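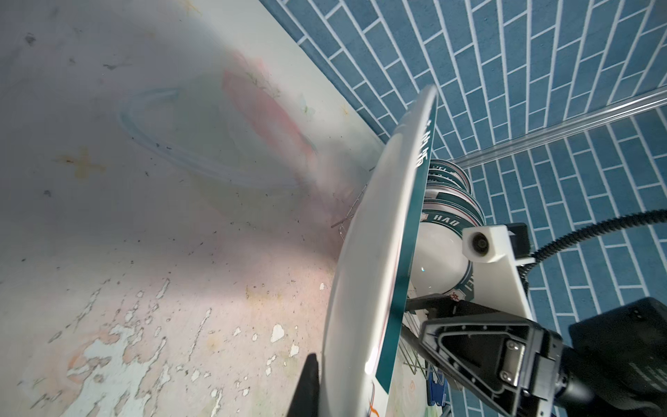 **Kausar Jadoon** · @kjadoon_tindville · 10th May · Thread

A thread on hard water, for everybody in Tindville whose glasses went cloudy over the winter. I've been asked the same things at the hardware counter for months and I'd like to have it in one place.

**2**
Background for people who missed the notice. Until December our side of town got its water from the reservoir at Musby. Now it comes from the wells at Berge. The switch covered 703 accounts, mostly east of the rail line. If you're west of it, nothing changed for you.

**3**
Reservoir water is mostly rain and snowmelt. Well water has sat in rock. At Berge the rock is limestone, so the water picks up calcium and magnesium. That's all "hard" means.

**4**
The number on the town's report for Berge is 300 milligrams per liter. A lot of charts call anything over 180 very hard, so we are well into it. Your softener manual may want grains per gallon. Divide by 17.1. You get 17 and a half.

**5**
What you'll notice first is soap. It doesn't lather the way it did, and it leaves a film on the tub. People respond by using more soap, which makes more film. Try a liquid body wash in place of a bar before you spend money on anything else.

**6**
Second is the kettle. White crust on the bottom, flakes floating in the tea. Fill it with half white vinegar and half water, bring it just to a boil, turn it off, leave it an hour, rinse it twice. I do mine every other week now. It used to be twice a year.
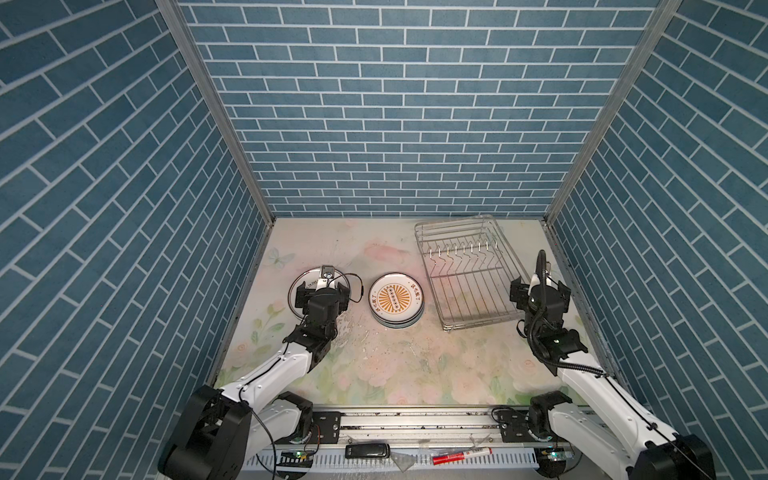 **7**
Is hard water safe to drink?

For most people it is, and the minerals in it are ones you also get from food. If your doctor has you watching your calcium or you have kidney trouble, ask them and bring the town's report with you.

**8**
Third is the water heater, and this one costs money. Scale settles at the bottom of the tank. On a gas heater it sits between the flame and the water, and you hear it popping. On an electric one it builds up on the elements and they burn out early.

**9**
Flush the tank once a year. With this water I'd say twice. Turn off the gas or the breaker, shut the cold supply, let the tank cool, hook a garden hose to the drain valve and run it somewhere hot water won't hurt anything. Open a hot tap upstairs so air gets in.

**10**
If the heater is more than ten years old and has never been flushed, call a plumber before you touch that drain valve. Old plastic valves sometimes don't close again. I found this out at my sister's place in Culbridge with a full tank and one bucket.

**11**
Shower heads: a sandwich bag of vinegar, a rubber band, overnight. Skip this if the finish is brass or gold or anything coated. For those, use a soft brush and dish soap, and don't leave vinegar sitting on it.

**12**
Same for natural stone. No vinegar on marble or limestone counters, ever. It etches the surface and you'll have a dull patch for good. I've had two people in the store this spring with that exact problem and I had nothing to sell them.

**13**
Dishes. If you wash by hand, the spots are what's left behind when drops of water dry in place. They aren't dirt and they aren't your detergent. A hot rinse helps a bit, and so does getting things upright fast. Drying with a towel beats everything.

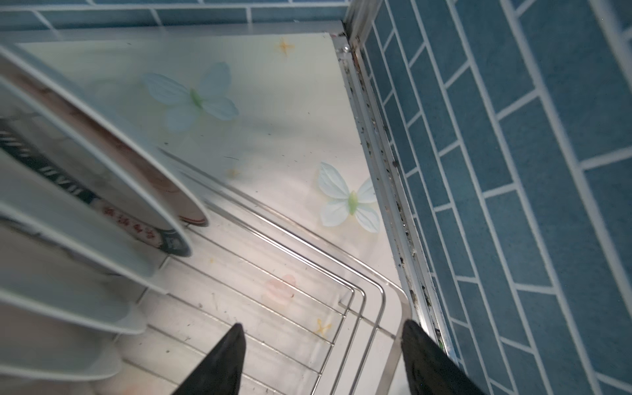
*Dishes on edge in a wire rack.*

**14**
If you have a dishwasher, check whether the rinse aid is empty. Usually it is. Then look in the manual for a hardness setting. Some machines have one, and it will still be set for Musby water if you ever set it at all.

**15**
Cloudy glasses: soak one in vinegar for ten minutes. If it clears, that was scale and you can fix the rest the same way. If it stays cloudy, the glass itself is etched and it won't come back. Etching happens more with soft water and too much detergent, so go easy if you buy a softener.

**16**
Softeners, then. The common kind swaps calcium and magnesium for sodium, using a tank of resin beads and a tank of salt. It works. It also needs a drain, an outlet, a dry floor and someone willing to carry 40-pound bags down the basement stairs.

**17**
Price. The one I put in my own house was $400 for the unit, and Sohail Qureshi charged me $200 to plumb it in. He's done most of the ones on our street. Your pipes may be easier or worse than mine. Get a price before he drives out.

**18**
Leave one tap unsoftened. Most people choose the kitchen cold tap. You don't want to drink the added sodium if you can avoid it, and houseplants don't like it either. The outside spigots should be unsoftened too, or you'll be running salted water onto your tomatoes.

**19**
About those magnetic things that clip on the pipe. We don't stock them. I've read what I could find and I didn't come away convinced. If you have one and you're happy with it, fine, keep it.

**20**
A pitcher filter is not a softener either. Some of them take out a little hardness along with the chlorine taste, and the cartridge wears out sooner on water like ours. Good enough for the coffee maker. It does nothing for the heater, obviously, as the heater is on the other side of the house. 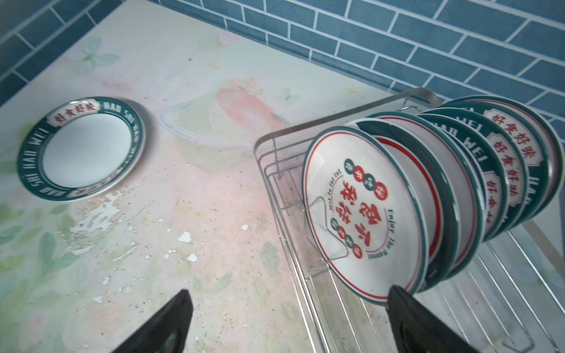 **21**
Spotting depends a lot on where the water sits while it dries. On anything with a raised rim it collects in the low part, and you get one big ring in place of a few dots. So if you set a washed plate flat on the counter next to the rack, like the one on the left in this photo, dry it with a towel right then. The upright ones will drain on their own, though you may still get a line of scale along the bottom edge. Turn them once if it bothers you. It doesn't bother me much on white dishes, but it drives me up the wall on anything dark.

**22**
The wire rack itself will get crusty where it touches the tray. Vinegar and an old toothbrush. Rinse it well afterward and dry it, stainless included.

**23**
Laundry. Towels get stiff and dark colors look gray sooner. Use liquid detergent, since powder can struggle in hard water, and try a little washing soda with the whites. Skip fabric softener on towels. It coats them and then they don't soak anything up.

**24**
Renters: you probably can't install anything, but you can ask when the heater was last flushed. Put it in writing. If the answer is never, ask for it to be done. It's cheaper for the landlord than a new heater, and you can tell them that.

**25**
Test strips. We have them at the counter. Dip, wait as long as the packet says, match the color. They're good enough to tell you if you're on Berge water or Musby water, and to check that a new softener is doing its job. Don't use an old packet that's been open in a steamy bathroom.

**26**
Somebody asked if the town will go back to Musby. I don't know. The notice said the old main needs replacing before that's possible and gave no date. I wouldn't hold off on flushing a heater while you wait to hear.

**27**
Someone else asked if the wells will run low in a dry summer. Also don't know. That's a question for the water office, and they do pick up the phone in the mornings.

**28**
Adding one from the replies: pinkish slime around the drain is not hardness. It's usually bacteria that like damp corners. Scrub with a bathroom cleaner, rinse, keep it dry where you can. And don't mix bleach with the vinegar you've been using for the scale. That makes chlorine gas.

**29**
And another — white flakes coming out of the hot tap only. Take the aerator off and look. If they dissolve in vinegar, it's scale from the tank and you should flush it. If they don't, it could be a dip tube breaking up inside an older heater. Call Sohail or whoever you use.

**30**
I'll add to this if more questions come in. Strips are by the register, vinegar is at the back by the mops.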